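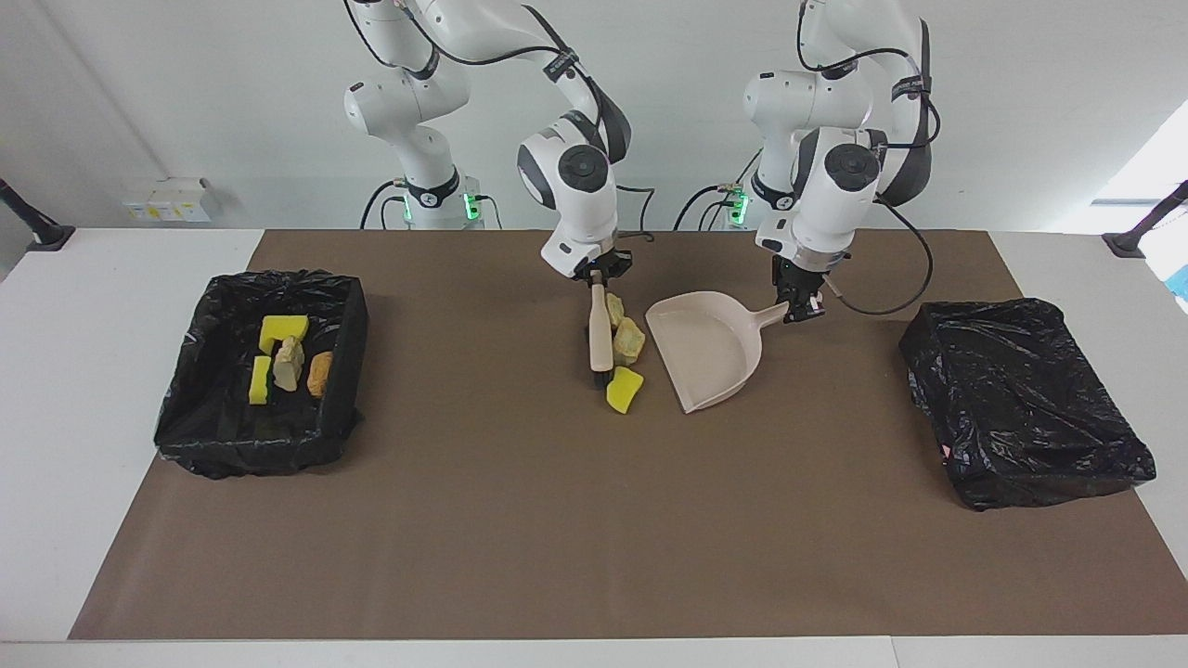

What keeps a single parent waiting, when the chance she has hoped for is already in front of her? In our interviews it was mostly the sense that some other piece of life had to be settled first — the divorce papers, the youngest starting school, a savings balance that felt safe — and the list tended to grow as fast as it was worked through.

### 4.2 Permission and postponement

We spoke with 29 mothers in Greltavside, and 28 of them came back for the second conversation in July, which pleased us more than we can easily say. Leidy Mosquera and Benjie Dela Peña held the first round in kitchens and parked cars, wherever there was a quiet half hour. Almost every mother could name something she had put off: a night class, a move closer to her sister, a first date. Fewer could say what she was putting it off for. Hnatiuk calls this "borrowed waiting," a habit picked up from people around us, and we found the phrase so useful that we kept it as a code, although Gamov's narrower term, "deferral," fit some of the money stories better.

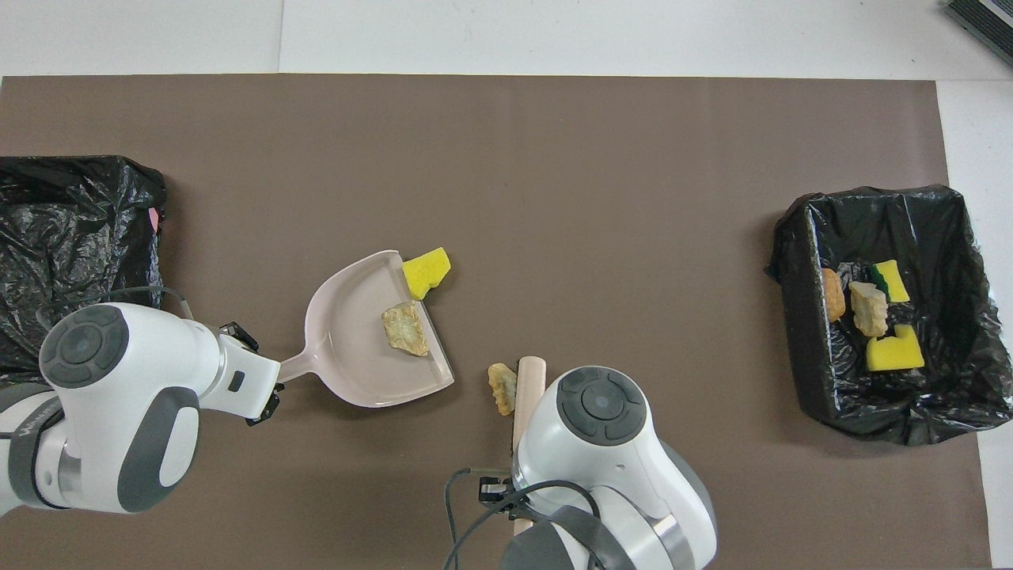 **Figure 2.** Work surface with two trash bags.

Housework came up far more than our interview guide had planned for, and we are glad we let it. Several mothers told us they would sit down with the application, or the guitar, or the phone number, once the house was clean, and of course a house with children in it is never clean for long. Small messes carried a surprising weight in these accounts. A crumbly lump in a pink dustpan, like the one in Figure 2, with a sponge resting on the rim, is a minute's work to most of us, but to a mother at nine in the evening it could stand for a whole day that had gotten away from her. Sum-yee Siu and Shu-fen Hsueh, who coded these passages separately, both marked them as waiting before they marked them as tiredness, and we talked for a long while about whether the two can be pulled apart at all.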